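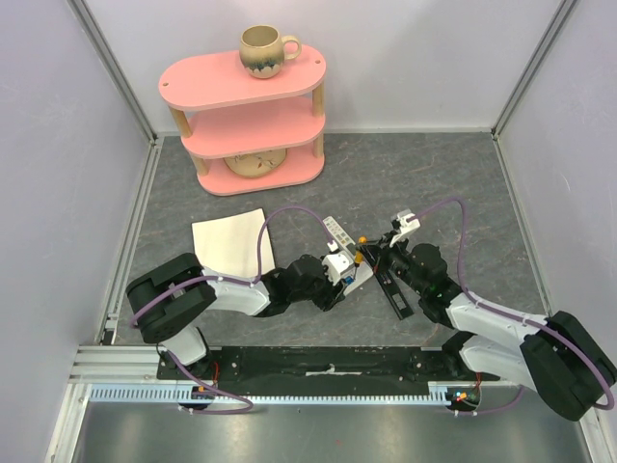 The revised Bench Practice Rules for two-arm workstations take effect in May and apply to every enclosed bench at the Brunesberg and Coetzee sites. They replace the interim guidance issued under the Kuder program, which was written for single-arm stations and left a number of questions to local judgment. The largest change concerns hand tools. Any task in which an arm holds a pointed or bladed tool, including a small screwdriver held upright over a case, is now classed as a tool task and requires a second trained person within reach of the stop control. Tasks in which the arms handle only household items, such as mugs, plates or remote controls, remain in the general class and may be supervised by one person.

The rules were drafted by Ximeng Su of the Workplace Standards Office and reviewed by the site leads over the winter. In all, 114 written comments were received. Of these, 68 led to a change in the text. A table of comments and responses is available from the Office on request.

**Principal requirements**

- Cables that travel with an arm must be tied along each segment, with enough slack at the wrist for full rotation. Ties are to be checked at the start of each shift and replaced when cracked or missing.
- Racks and rails between the arm bases must be kept clear of screws, clips and other small parts. Dropped parts may be recovered only after both arms have been stopped.
- Items that are not part of the current task may stay on the bench if they are listed on the task sheet. Unlisted items must be removed before motion is enabled.
- Breakable items placed on a raised shelf must be set back from the front edge.
- Battery-powered devices used as work pieces must be inspected for swelling or leakage before use and again at the end of the session.

Section 7 sets a speed limit for tool tasks. Arms holding a tool may not exceed 100 millimeters per second while both grippers are working on the same object. Requests for a higher limit must be submitted in writing and will be considered one task at a time. Approval at one site does not carry over to the other.

**Training and records**

Operators who completed the Grunwood course do not need to repeat it, but must read the new rules and sign the acknowledgment form before their next tool task. The form is 11 lines long and is kept with the bench log. Supervisors are responsible for confirming that signed forms are on file.

Questions about classification should be directed to Demetrius Szabo, who will also receive reports of near misses under the new procedure. Reports should be filed before the end of the shift in which the event took place.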